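Why does diesel cost more at the pump when the crude price goes down?

Last updated: 26 September 2021
14 comments

I drive a small delivery van for Kavow, and I pay the fuel first and get it back at the end of the month. In the last weeks I read several times that crude oil became cheaper. But at the Trisetti station where I fill up, the diesel went up two times in September. I asked the man at the counter and he told me only that the price comes from the head office.
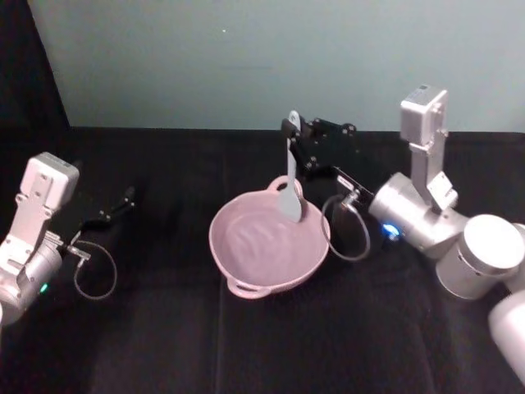 I do not want to accuse anyone. I would like to understand which steps are between the crude and my tank, and how long it takes before a lower price arrives. Also, is it useful to wait a few days before filling, or do I lose my time with this?

Gijs Timmermans

2 answers

The crude price that you see in the news is for a barrel, and a station does not buy barrels. It buys diesel which is already refined, from a depot, and this diesel has its own market. If a refinery is closed for maintenance, or if farmers and truck companies are buying a lot at the same time, diesel can rise while crude is falling.

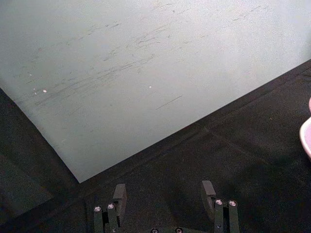 Flat sheet on a black surface.

Then you have the tax. One part is usually a fixed amount per liter or gallon, and it stays the same when crude goes down. So even a good drop in crude looks small on the sign. The last thing is the stock. A quiet station may still be selling what it bought two weeks before, and the owner does not like to sell it with a loss.

About waiting: I tried it for four months with a notebook, comparing Trisetti with the Poma station near the highway. Waiting gave me almost nothing. Choosing the cheaper of the two stations gave me nearly a full tank. I would look at that first, and ask Kavow if they have a fuel card.
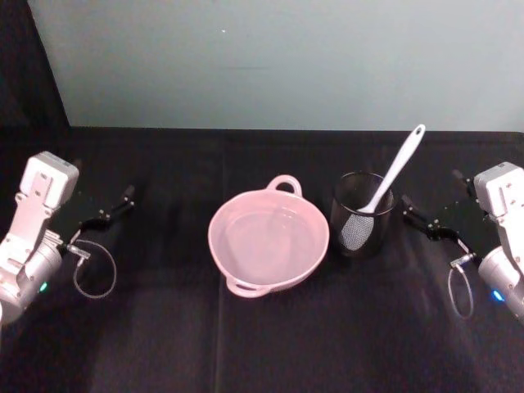
Willy Baert: I agree with the part about tax, but I think the stock explanation is too kind. When crude goes up, the sign changes the next morning, and they have old stock then also. Jacobs is the same. Just buy where it is cheap.

Shared 2 times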